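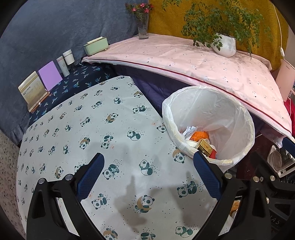 I finally gave in and put the trash can on the table. Hear me out!

Our place in Grarnham is small enough that the bed, the table and I all share one room, and for months the wastebasket lived down in the corner where I could never reach it. So wrappers piled up next to my tea, then on the calendar, then (ugh) on the bed. Last night I just hauled the bin up onto the panda tablecloth and went around the whole room with it parked there. Took me 24 minutes, and that includes stopping to read an old birthday card.

The pandas need a soak, by the way. There are a few faint orange stains that I'm blaming on a curry from September, and I've already tried dish soap twice. If you know a trick for printed cloth, tell me, because I love those little guys asleep on their moons and I'm not ready to give them up.

I did the row by the headboard too. Everything came off, got wiped and went back: the tissue box, the white jar, the lavender square thing I keep meaning to write in. The pink-red flowers stay no matter what. They make that mustard yellow look like I picked it on purpose!

Next up is the bedding. I have my eye on a plain sheet set from Plarkine, but I'd miss my palm trees, and the pink quilted one goes with absolutely nothing and I still reach for it every time I nap. Maybe I'll just buy a second bin liner roll and call it a month.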